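Chapter 5
Fixtures and Part Handling in the Small Workshop

Chapter contents
5.1 Why parts need a known place
5.2 Laying out a fixture plate
5.3 Recesses, slots and posts
5.4 Fingers and clearance
5.5 Handling a processor
5.6 Workshop record and exercises

After completing this chapter, the reader should be able to:
Explain the purpose of a fixture in an automated assembly task.
Measure a part and draw a recess that will hold it.
Choose an approach path that keeps the gripper clear of the workpiece.
Keep a written record of positions, changes and failed attempts.

Introduction

The earlier chapters of this book treated the robot arm as a machine to be mounted, powered and moved safely. The present chapter turns to the objects the arm is asked to handle. Builders who work at home or in a shared shop often spend most of their money on the arm and most of their time on everything that surrounds it. A part that has slid a short distance from its expected place will defeat a costly arm as easily as a cheap one.

A fixture is any device that holds a part in a known position and at a known angle. In a factory, fixtures are commonly machined from metal and kept in service for years. In a small workshop they are more often printed in plastic, tried, corrected and printed again. The second method suits the beginner well. A printed plate can be replaced overnight, and a mistake in its design costs little more than the material.

The running project for Chapters 5 through 8 is the computer bench at the Gerkdale shared workshop. The project was set up in May under the direction of Peadar Hennessy, who also prepared the drawings in the appendix. Its purpose is to move processors and memory modules between a fixture plate and an open computer. The task was selected for teaching because the parts are small, flat and easily damaged, and because used examples can be bought at low cost. The members of the workshop named the project Itero, and that name is used in the exercises.

Readers should study the layout of the bench before proceeding to Section 5.1. Particular attention should be given to the way each kind of part is held and to the space left for the fingers of the gripper.

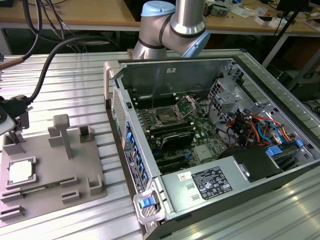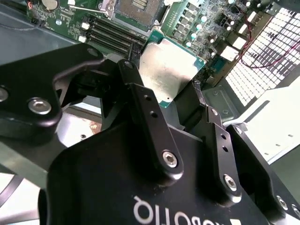
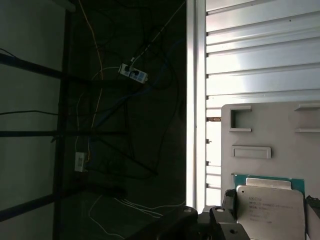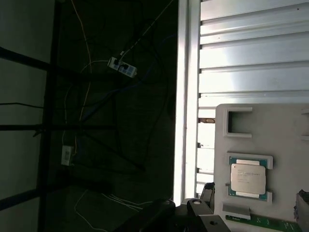
Figure 5.1 Work with processors at the Gerkdale bench. First view: the arm, the open computer and the fixture plate. Second view: the gripper over a motherboard. Third and fourth views: a processor held in the gray plastic fixture.

5.1 Why Parts Need a Known Place

A robot arm that repeats a taught motion returns to the same point each time. It has no knowledge of whether the part is still there. The simplest remedy is to make certain that the part can rest in one place only. A recess cut to the outline of a processor serves this purpose. The walls of the recess stop the part from sliding or turning, while the open top allows the fingers to reach it.

The recess must be slightly larger than the part. If the fit is too tight, the part will bind as it is lifted. If the fit is too loose, the part may settle at a different angle after each placement. The builder should print a small test piece containing several recesses of different sizes and select the smallest one from which the part can be lifted freely by hand. Only then should the full plate be printed.

Thin cards call for a different holder. A memory module may be stood in a row of slotted clips. The clips should grip the card lightly, and none of them should press on the contacts.

The fixture plate must itself be fixed. A well-made recess has no value on a plate that moves. The plate should be fastened to the table, and its position should be marked so that it can be removed for repair and returned to the same place. In the trial described in Section 5.6, the plate was removed and refitted 5 times during a run of 400 cycles. The taught points were checked after each refitting, and again at cycle 200.

Safety note. Disconnect the computer from the wall outlet before any work begins inside the case. Keep hands outside the reach of the arm whenever its motors are powered. Do not touch the contacts of a processor socket with the fingers, with a tool or with the gripper.

Key terms: fixture, recess, clearance, approach path, taught point, cycle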